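Been asked a few times what it's like when the place you work brings in automation, so I'm writing down how it has gone at ours. It'll take a few posts. I work in returns for a shoe wholesaler called Gramer. Kids' shoes mostly, some adult slippers in winter.

Returns is the part of a warehouse people forget. A pair comes back, you open it, check that both shoes are there and the same size, look at the soles, look at the straps, pair them up, put them back in the box or send them to seconds. Then the next one.

There were 18 of us on it when the first meeting was called last August. Everybody thought they knew what the meeting was for. Two people had already updated their resumes.

What we were told: the sorting belt would be automated first, the pairing and placing of shoes later, and the hours would be kept for at least a year. The belt came from a company called Vandenberghe. It reads the label and sends the box to the right bench. That part was running within weeks.

The belt changed more than I expected. Before, you walked over to the cages and picked your own boxes. You'd take a few easy ones if your back was bad that day. Now the boxes come to you in the order the belt decides. Less walking, fewer chances to talk to anyone.

Wilma Cuypers has the bench next to mine and has been there much longer than I have. Her complaint in the first month was that she couldn't tell how the day was going anymore. With cages you could see them emptying. With the belt it just keeps coming. They put up a screen with the remaining count after she raised it. It helps a little.

The pairing and placing is slower to automate. Shoes are awkward. A kids' sandal is soft, it's light, it has a strap that flops over, and left and right look nearly the same if you aren't paying attention. So a lot of the work right now is people doing the handling with grippers in their hands, over and over, so there's something for the software to learn from.
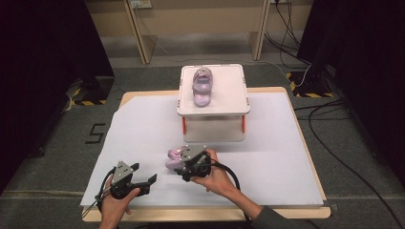
You work slower with grippers than with your fingers. The first week I kept squeezing too early and pushing the shoe away from me. You learn to come in from the side and wait until both jaws are where you want them. Sandals are easier by the sole than by the strap. Slippers are the worst, they fold.

A normal session is 50 placements, then a break, then you swap with somebody. Nobody should do it all day. Your thumbs get sore first, then your knees if you're working down at floor level. I bought my own knee pads. They paid me back after I asked twice.

The software side is called Clister. I don't know much about how it works and I won't pretend to. What I see is a list of sessions with a green or gray mark next to each. Gray means they can't use it, usually because something got dropped or a hand was in the way. No one gets in trouble for gray. That was written down after we asked for it.

The pay question, because people always want to know. Sessions are paid at the bench rate plus a small extra per shift. Ward Dierckx, our shop steward, argued that if we're teaching the thing, that's a skilled task and should be graded as one. Management said they'd look at it. As of April 2026 they are still looking at it.

Numbers so far. Of the 18, four have moved on. One retired, two went to the outbound side, one left for another job and said it had nothing to do with any of this. None of them has been replaced. So no layoffs, but the team is smaller, and I think both of those should be said together.

There's a test cell at the far end of the hall, named Ulia by the people who built it. Its best shift to date was 221 pairs. A person on a decent day does more than that, but a person also goes home. It still can't judge whether a sole has been worn outside, so every pair it handles gets checked by one of us afterward.

That checking is probably what my job turns into. Less handling, more looking. Some people on the team like the idea. I'm not sure. Looking at shoes for a full shift is tiring in a different way, and you can't let your mind wander like you can when your hands know what to do.

If this is coming to your workplace, ask early about three things: who sees the recordings, what the session work is paid, and what happens to a position when someone leaves. We asked the first two. We asked the third one too late.

I'll add to this when the grading decision comes through. Ward has a meeting about it next month.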